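ホーム　暮らし　布もの　道具　過去の記事　プロフィール

寝具の入れ替えと、ベッドの上に積んだもの

2022/01/07

年が明けて最初の休みが今日になったので、寝具の見直しをした。年末にやるつもりでいたが、台所と風呂場で終わってしまい、寝室だけが残っていた。

うちは寝室が狭く、布団や毛布を広げて仕分けできる場所がベッドの上しかない。だから入れ替えの日は、押し入れのものも今使っているものも、いったん全部ベッドに積む。積んでから、残すもの、洗うもの、手放すものに分ける。やり方としては単純で、毎年同じことをしている。

きっかけは敷きパッドだった。夜中に目が覚めると、足元のほうでパッドがずれて、シーツごと丸まっている。四隅のゴムが伸びているのだと思い、裏返して確かめたら、二か所がもう輪ゴムの古いもののようになっていた。縫い直すか買い替えるかで二週間ほど放っておいたが、ついでに全部見ることにした。

今あるもの

ベッドは標準的なシングルより少し幅がある。前の住まいで買ったもので、合うサイズのシーツが売り場にあまり出ていない。そのせいで、ちょうどよいものを見つけると色違いで買ってしまい、枚数が増えた。

敷きパッドは淡い青緑色の、菱形のキルティングのもの。縁に白いジグザグの飾りがついていて、端の帯だけグレーと白のチェックになっている。買ったときはこの帯が余計だと思っていたが、敷くときに上下の目印になるので、今はあってよかったと思っている。

シーツはベージュ地に白い小さなジグザグの線が並んだ柄。無地のほうが部屋は片づいて見えるのだろうが、無地は毛玉と糸くずが目立つ。細かい柄だと洗濯の間隔が一日延びても気にならない。

それから上着。グレーの中綿のジャケットで、寝具ではないのだが、冬のあいだはたいていベッドの上に置いてある。帰ってきて脱いで、そのまま放るからだ。玄関にフックをつけたのに使っていない。
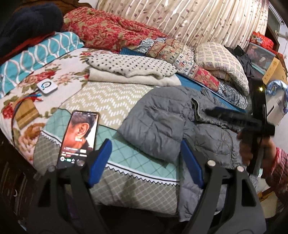 順番

一、上に載っているものをどける。上着、スマートフォン、充電器、読みかけの雑誌。小さいものから先に別の場所へ移す。毛布と一緒に抱えて床に落としたことがあるので、これは必ず最初にやる。

二、掛けるものをたたんで椅子に置く。毛布は四つ折りにしてから三つ折り。押し入れの奥行きに合わせるとこの形になる。

三、シーツをはがす。角から順にはがすと糸くずが床に落ちるので、四辺を内側に折り込んで、包むようにして持っていく。

四、敷きパッドをはがして裏を見る。ゴム、縫い目、中綿の片寄り。中綿は手のひらで押さえながら端から端までなでるとわかる。うちのものは腰のあたりが薄くなっていた。

五、マットレスに掃除機をかけ、窓を開けて60分置く。本当はもっと置きたいが、一月の寝室でこれ以上開けておくと夜まで部屋が温まらない。

六、マットレスの頭と足を入れ替える。一人でやるときは、まず90度回して壁に寄せ、もう一度同じ方向に回す。一気に回そうとして照明の笠にぶつけたことがあり、それからこうしている。

洗うもの

シーツと枕カバーは普通に洗濯機で洗った。裏返してネットに入れ、ぬるめの水。洗剤は Grunulent の粉のものを、もう長いこと使っている。冬は溶け残りが出ることがあるので、先に洗面器で溶いてから入れる。液体に替えればいい話だが、箱の大きさがちょうど棚に合っている。

敷きパッドはゴムを直してから洗うか、洗ってから直すか迷って、洗ってからにした。縫い目に埃が入っていると針が引っかかる。手元の裁縫箱に平ゴムがなかったので、駅の向こうの Kernow で買った。幅16ミリのものが巻きで売っていて、四隅ぶんを切っても余った。余りは箱に入れておく。

上着は洗濯表示を見たら家で洗えるものだった。ただ、乾くのに時間がかかりそうなので、2月に入って着る日が減ってから洗うことにする。今日はブラシをかけて、袖口だけ濡らした布で拭いた。襟のところも同じように拭いた。

手放すもの

毛布を一枚と、ゴムの伸びたボックスシーツを一枚。シーツは切って掃除用の布にした。毛布は市の古布回収に出す。回収は月に一度なので、それまでは紐で縛って玄関に置くことになる。

もう一枚、Hyun の薄手の肌掛けを出すかどうか迷った。夏にしか使わないし、角がほつれている。けれど昼寝のときに軽いのがこれしかなく、結局残した。こういうものが毎年一つ残って、それで押し入れが減らない。

しまい方

収納袋は Cusov の不織布のものを2枚使っている。圧縮袋は前に試したが、出したときに折り目がついてしばらく戻らないのと、掃除機を出すのが面倒でやめた。不織布の袋は場所をとるが、手で押せばそれなりに縮む。

袋の中身がわかるように、荷札に「夏・肌掛け」「替え・シーツ」と書いて持ち手に結んだ。前は袋に直接書いていたが、中身を替えるたびに線で消して、最後は読めなくなった。荷札なら付け替えればいい。

押し入れは上の段に季節外れのもの、下の段に替えのシーツと敷きパッド。下の段は手前だけを使い、奥には何も入れない。奥に入れたものは次の大掃除まで出てこない。

かかった時間

朝の洗濯から始めて、しまい終わったのは三時過ぎ。途中で買い物に出たのでそのぶん延びた。ゴムの縫いつけは夕方に回して、二か所だけ終わった。残りの二か所はまだ伸びきっていないので、週末にでもやる。

今夜は替えの敷きパッドで寝る。こちらは綿が厚いが、滑る。

コメント（3）

みどり
うちも敷きパッドのゴムがすぐだめになります。平ゴムを縫いつけるとき、端は二重に折っていますか？　一重だと私のは抜けてしまいました。

　→ 管理人
　二重に折って、四角く縫っています。ミシンが面倒なので手縫いです。厚くて針が通りにくいところは指ぬきを使いました。

通りすがり
マットレスの回し方、参考になりました。壁に寄せてからもう一度、ですね。来週やってみます。

前の記事：風呂場の排水口　｜　次の記事　｜　一覧へ戻る　｜　ページの先頭へ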